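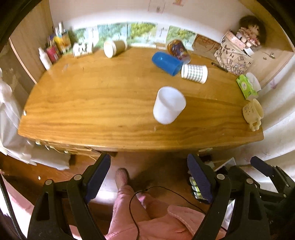

Cups on the desk, November, before sorting.

Up at 8. Rain, and the radiator in the back room still lukewarm at the far end. Bled it again, got a short hiss and no water. Will try the valve tomorrow.

Spent most of the morning on the cups. They have been collecting on the desk since the move from Illovham and I had stopped noticing them. Most had rolled onto their sides. Paper cups of this type have a taper that sends them in an arc when they are knocked, and on varnish there is very little to stop them. The blue plastic one is lighter than I expected and goes over if the desk is bumped.

Tested them for capacity at the kitchen sink with the measuring jug. The gingham one, from the Lurkell multipack, takes 40 ml more than the blue if filled to the brim. To a sensible level they are much closer. The paper one with the black drawings has a soft seam near the base. I would not trust it with anything hot, but it will do for rinsing brushes.

The dark one with the orange in the print is the Skuretti cup. I kept it for the color and have never drunk from it. Stood it on the kitchen scale out of curiosity and got 8 g, then 4 g on the second try, so the scale needs a new battery before I write down any more weights.
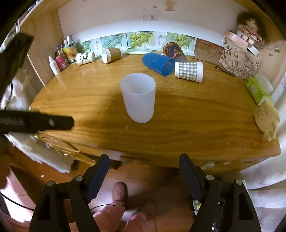

Decided on the white one for daily use. It stays upright when pushed from the side, the mouth is wide enough to get a cloth into, and I can tell at a glance whether it has been rinsed. The others can be stacked inside one another by rim size and go on the shelf in the hall.

Left the squeeze bottle and the pens in the back left corner. The nozzle clogs if the bottle is kept in a drawer, or it did at the old place. The prints along the wall can stay too. The green ones have kept their color well, though the paper is thin. I want to refix them with the Durán tape, which has more than once come off this paint without lifting it.

Wiped the varnish after lunch with a damp cloth, then a dry one, working along the grain. There is a faint scratch, easier felt than seen, that does not respond to either. Wax might fill it. Price of wax at the hardware store to be checked, also the battery (size 2032, I think).

Stopped at 2. Soup, then the electricity forms.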